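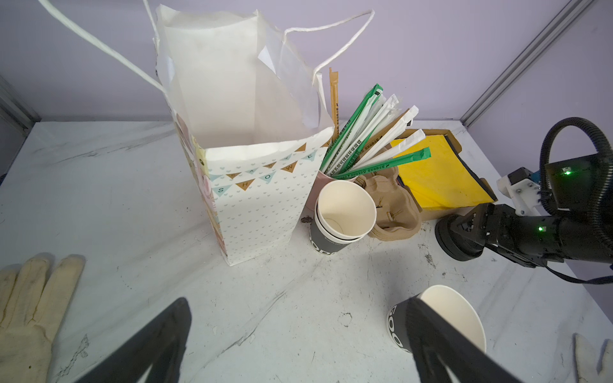 Leftover party supplies and drink carriers - keep or toss?

Posted June 30, 2024 by flatlid_ann

We hosted a baby shower at our place and I am now at the stage where everything left over has landed on one table. Gift bag, tissue paper, wrapped straws, paper cups, a pulp drink carrier, a cardboard box and a padded mailer. My rule in the past was to shove it all in the hall closet. The hall closet is full.

I'd like to know what other people keep. I have two more showers to go to before the end of summer, so the bag seems worth saving. It's white with little hearts and a bunting banner that says HAPPY SHOWER, and the tissue is still standing up nicely. The straws are a mix of green, white and tan wrappers. I don't want to throw out wrapped straws but we don't use them at home.

The table is white with a gray marble pattern, so every crumb shows, and I would like it back by dinner.

---

porchlight77 wrote:

Keep the bag and the tissue. Flatten the bag along its own creases and lay the tissue inside it so they stay together. I have a flat under-bed box from Odeck that holds all my gift bags. When the lid won't close I get rid of the oldest ones.

Recycle the drink carrier. You can get another one any time you buy coffee.

---

mulchandmore wrote:

Don't recycle the carrier. Those molded pulp ones are good for starting seeds. Put a little soil in each pocket, set the whole thing on an old cookie sheet, and tear it apart when the seedlings are ready. I start mine in February and I never have enough trays.

---

porchlight77 wrote:

That works if you garden. She didn't say she gardens. Saving things for a hobby you don't have is how the closet got full.

---

flatlid_ann wrote:

I don't garden, but my sister does - she's out past Salinas and would probably take it. I can put it in the car.

---

dry_goods_dan wrote:

I'm going to disagree about the bag. A bag that says HAPPY SHOWER is good for one kind of event, and you have to remember who gave it to you so you don't hand it back to them. I keep plain bags only. Printed ones go out the same week.

Straws: put them in a zip bag in the glove box. Any paper wrapper will get grubby if it rolls around loose in there.

---

kettle_on_low wrote:

She has two showers coming up. It's the right bag for two showers. I don't see the problem.

Write the giver's name in pencil on the bottom of the bag. I've done this for years and it has saved me at least once.

---

dry_goods_dan wrote:

Fine, two showers, but one bag. After the first one it's gone and she's buying a bag anyway.

---

kettle_on_low wrote:

One less to buy, then.

---

box_six wrote:

I help run the supply shelf at the Flellbridge community room and we take wrapped straws, clean paper cups and tissue. We went through 329 paper cups last month, so small amounts are welcome. Cups have to be unused. If you aren't sure whether one was used, please put it in the trash and don't bring it to us.

Padded mailers are the item people get wrong. A paper mailer with paper padding can usually go in with the cardboard where I live. A plastic one can't, and one that mixes paper and plastic can't either. Check the back for a symbol and check with your own hauler.

---

flatlid_ann wrote:

The mailer is bright yellow and I haven't looked at the back yet. I was going to reuse it for a return. There are only two cups in the stack, so I'll skip the donation on those.

---

mulchandmore wrote:

Reuse the mailer. Cover the old label completely or it may get scanned by mistake. The box can be broken down tonight, unless the return is something bulky.

---

flatlid_ann wrote:

Final list. Bag and tissue kept, name in pencil. Straws to the community room. Mailer kept for the return. Box flattened. Carrier to my sister. Cups in the trash. Thanks, all.

---

Reader comments

tessellate: We rinse and reuse party cups for paint water. The paper ones hold up for an afternoon.

gray_gable: Iron your tissue on low with no steam. It comes out flat and you can get several more uses from it.

north_stairs: Ironing tissue paper is where I get off.

---

Contact the moderators | © 2024 Zoseslow Home Forum | Back to top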